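Home Tickets Builds Parts Wiki Log in

Ticket 2122: Jaw pads slip on narrow handles (Bolis hand gripper, home build)
9/24/24, by Tihomir Kelmendi
2 min read

Status: open. Priority: normal.

The reporter is building a pair of hand-held grippers to the Bolis plans and is using them at home on a red speckled table. The jaws are reported to close fully on wide objects but to let thin ones turn between the blue pads. The fault has been present since the pads were replaced in February.
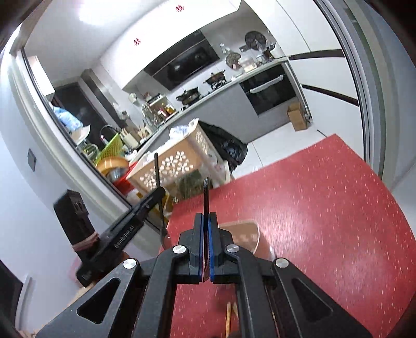
Issue 114

Parts on record: linkage arms printed from the Matić files, pivot screws as supplied, pads from Lavach. The pivots were tightened in accordance with the wiki before this ticket was opened. No change was observed.

Test A. Chopsticks in a two-compartment utensil holder, both grippers in use. The operator is requested to approach with the jaws open and the pads parallel, and to record any twist on closing.

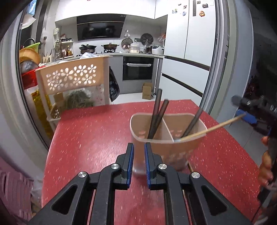
Trunano replied that the same fault had appeared on a second build and had been traced to pad ribs running along the handle, and asked that the pads be turned a quarter before any part is reprinted.

The request was accepted. Test B is to be carried out with a long metal spoon held upright by the handle. The grip is to be maintained for 600 seconds. A spoon that rotates under its own weight is to be logged as a failure.
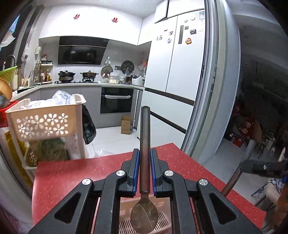

Next actions

1. Turn both pads on the first gripper and repeat Test A.
2. Sand the pad seats with 200 grit paper if the pads do not sit flat.
3. Attach the results of Test B to this ticket. The second gripper is to remain unchanged until they have been reviewed.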